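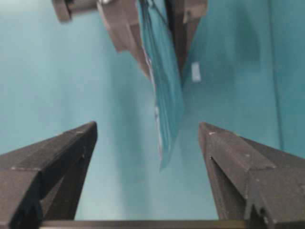
*Two-arm cell, linen line: cloth held in the upper gripper, lower gripper open.*

**Position:** Linen Cell Operator (2 positions)
**Employer:** Cestier Linen Services, Ruddock plant
**Reports to:** Shift Lead, Finishing
**Hours:** Full time, rotating days and afternoons, 38 hours per week
**Start:** May

## Background

Cestier processes flat linen, towels and small textile items for hospitals and aged care homes. Sorting and separating at the Ruddock plant has been manual until this year. Two robot cells, supplied by Stirine and running Zevow control software, are being commissioned on the small-items line. Each cell has two arms with parallel-finger grippers. One arm lifts and presents an item, the second takes a free edge or corner, and the item is then passed to the folder.

On the current line a person separates each item by hand, checks it and feeds it. Mean output per station last quarter was 1,183 items per shift. The design rate for a cell is 3,371 items per shift, including stops. That rate has not yet been reached in commissioning and is not a target for the operator.

## What changes on the floor

The four hand-feed stations on the small-items line will be replaced by the two cells. Staff now at those stations have been offered cell operator training or a transfer to packing or dispatch at their current classification. The two positions advertised are additional and cover the afternoon rotation.

Repetitive reaching and shaking-out will be reduced. Standing time will be similar. Attention demands will be higher: an operator watches two cells and is expected to respond to a stop within the time set in the work instruction. Pay is one classification above hand feed, with the allowance payable from the first day of training.

## Duties

- Load infeed bins and confirm item type on the panel
- Clear missed grasps, double picks and dropped items under lockout
- Inspect gripper fingers at the start and middle of each shift; log wear and replace fingers at the limit
- Remove lint from guards, light curtains and camera covers
- Record each stop against the fault code list, adding a written note where no code fits
- Pull torn or frayed items and items with missing labels for the mending bench
- Run the manual feed station when a cell is out of service

Operators do not edit robot programs. Changes to grasp height, speed or finger force are made by the maintenance technician and signed off by the Shift Lead.

## Selection criteria

Essential:

- Twelve months in a laundry, textile, food or packaging plant
- Able to read and follow written lockout procedures
- Able to stand for a full shift and lift 12 kg to waist height
- Basic computer use, including entering short notes in plain English

Desirable:

- Experience at any automated cell or CNC machine
- Current forklift licence
- Colour discrimination adequate for sorting tinted linen (tested at interview; adjustments can be discussed)

## Training

Three weeks, paid, on site. The first week is spent at the manual stations. Weeks two and three are at the cells beside a trained operator. Assessment is practical and may be repeated once.

## Applications

Send a résumé and a cover letter of no more than one page to the Ruddock plant office, marked "Linen Cell Operator". Applicants may see the line running on Thursday at 2 pm; enclosed shoes are required and long hair must be tied back. Internal applicants should also notify their current Shift Lead.

Shortlisted applicants will complete a pre-employment medical at Cestier's cost.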